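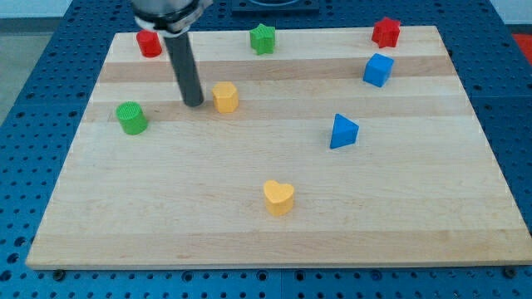
Pusher arm over the maple board, all the shapes out. Shared workshop, June.

Thread on the tabletop pushing build, for the people at Plalldale who asked for the details. It's mostly mechanical. The software part is short because the software is short.

The task: a rod moves blocks around on a board. No grasping, no suction, no lifting. You say "red star next to the blue cube" and the arm nudges things until a distance check passes. Planar pushing is old ground and well covered in the literature. I wanted a version I could run in a shed with other people's projects going on beside it.

The end effector is a plain dark rod with a rounded end, hanging below the collar. The first one I turned had a flat end and it was bad. Any tilt in the arm put an edge on the wood, and the edge dug in. With a rounded tip the contact with the board stays the same over a few degrees of tilt, which matters because I run the rod at an angle on purpose. It keeps the arm housing out of the reach limits at the back of the board.

Tip height is the parameter I've spent the most time on. Too high and it rides over a block instead of pushing it. Too low and it drags on the maple. I settled on a clearance that works at the centre and is merely tolerable at the corners.

The corners are a board problem. It's strips of light maple glued side by side, and glued-up boards move with the weather. I measured it in the morning with the heater off, then again at 4 pm, and got two different boards. The fix for now is a height map: probe a grid of points, interpolate, add the offset to the commanded z. It takes 12 minutes and I redo it when the pushes start sounding wrong.

Jussara Honorato suggested swapping the maple for a sheet of acrylic. Tried it. Flatter, yes, but the friction was lower and blocks kept sliding after the rod stopped. On wood they stop when you stop. I put the maple back.

The table is the blue one with the hole grid. Holes are worth more than I expected. The board goes back in the same spot after cleaning and I don't have to recalibrate the camera every time someone borrows the space.

Shapes: cylinder, star, cube, triangle, hexagon, heart. Four colours, two blocks of each colour, so colour alone never identifies a block. "Push the yellow one" should come back as a question. At the moment it comes back as the hexagon, every time. On the list.

How they push, from easiest to worst. Cube: fine if you hit the middle of a face. Hexagon: fine. Cylinders: they roll off the tip sideways unless the push line goes through the centre, so the controller re-aims every few millimetres. Triangle: spins. Stars: the tip settles into the notch between two points and then they track beautifully, until you want to let go. Heart: I don't have a good model of the heart.

Controller runs at 23 Hz. That number has no virtue, it's what the old laptop manages with the vision running. Detection is colour threshold, then contour matching for the shape. The weak case is red star against red cylinder when they touch, because the two blobs merge and the contour is neither. I now back the rod off and nudge one of them before trying again.

Logged 1000 pushes so far across the whole set. A push counts as good if the block ends up within 8 mm of target without moving a neighbour by more than that. I'm not posting a success rate yet. I changed the tip partway through and the early logs are useless for comparison.

Parts, since it always comes up. Rod stock from Pavmont, offcut bin. Collar adapter is my own drawing, cut by Kälin on their lathe in exchange for fixing a coolant pump. The code started as a fork of Adham, though by now I've kept the serial layer and the logger and thrown out the planner.

Known problems: the height map doesn't store temperature. The arm blocks the overhead camera at the back left — anything tucked in beside the housing gets located from the last clear view. And the e-stop is on the wrong side of the bench for left-handed people, me included.

Next is moving the e-stop. Then a second camera, low, from the right-hand side. I'll add the collar drawing to this thread once I've fixed the tolerance on the bore, which is currently what I wrote down and not what Kälin cut.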